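Last revised in January. Applies to lined curtains in heavy cloth, hung on a straight track.

# Hemming and hanging blackout curtains

The method below was written for the meeting room at Plillurthorpe and has since been used at Mostton without changes. It assumes a domestic sewing machine, a steel rule and a table long enough to support one full drop.

## Measuring

1. Fit the track first. Measure from the underside of the glider to the floor at the left, centre and right of the window.
2. Use the smallest of the 3 readings and subtract 15 mm for clearance.
3. Add 145 mm for the bottom hem and 80 mm for the heading. With a finished drop of 1,661 mm, the cut length is 1,886 mm.
4. For width, multiply the track length by 2. Lighter cloth can go higher, but heavy cloth stacks badly above this figure.

Cut all lengths from the same roll. Blackout cloth from different batches may differ slightly in shade, and the difference shows where two widths are joined.

## Cutting

Square the end of the cloth before marking anything. Do not tear it, as the coating on blackout cloth will not follow the weave. Mark with chalk on the reverse side and cut with long shears.
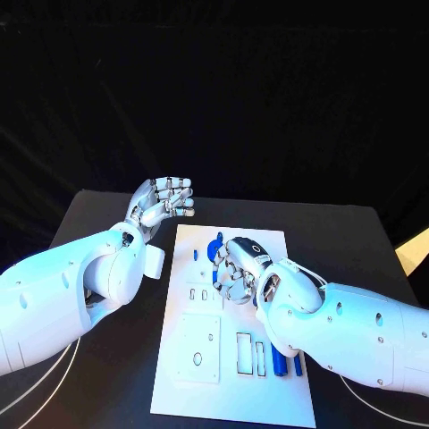
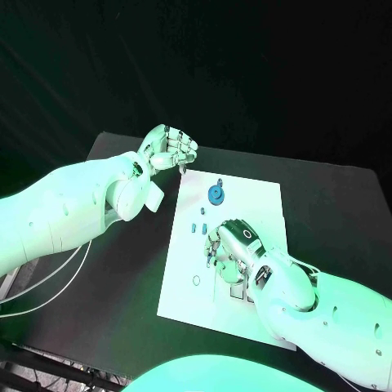 Fullness is the ratio of flat cloth width to track length, and it decides how the curtain will hang. Too little gives a flat sheet that lets light in at the sides; too much gives tight pleats that will not draw back fully. Dark cloth is harder to judge, as a black curtain like the one behind the table shows its folds only faintly. Check the spacing of the hooks with a rule and do not rely on the look of the folds from across the room.

## Hemming

1. Turn up 25 mm along the bottom edge and press with a cool iron through a cloth. Direct heat will mark the coating.
2. Turn up the remaining 120 mm and hold it with clips. Pins leave holes that show as points of light.
3. Mitre the corners and put a penny weight in each one.
4. Stitch with a size 90 needle and a stitch length of 3.5 mm.

The Figueiredo heading tape takes its hooks in the upper or lower pocket row. Use the upper row under a bare track – the lower row only where the curtain has to cover it.

## Hanging

Load the gliders from the centre outwards. Draw the curtain back, dress the folds by hand from top to bottom and tie loosely at 2 heights with strips of spare cloth. Leave it tied overnight.

If light still shows at the sides, fit a Bulitz return bracket at each end of the track and hook the last glider position to the wall plate.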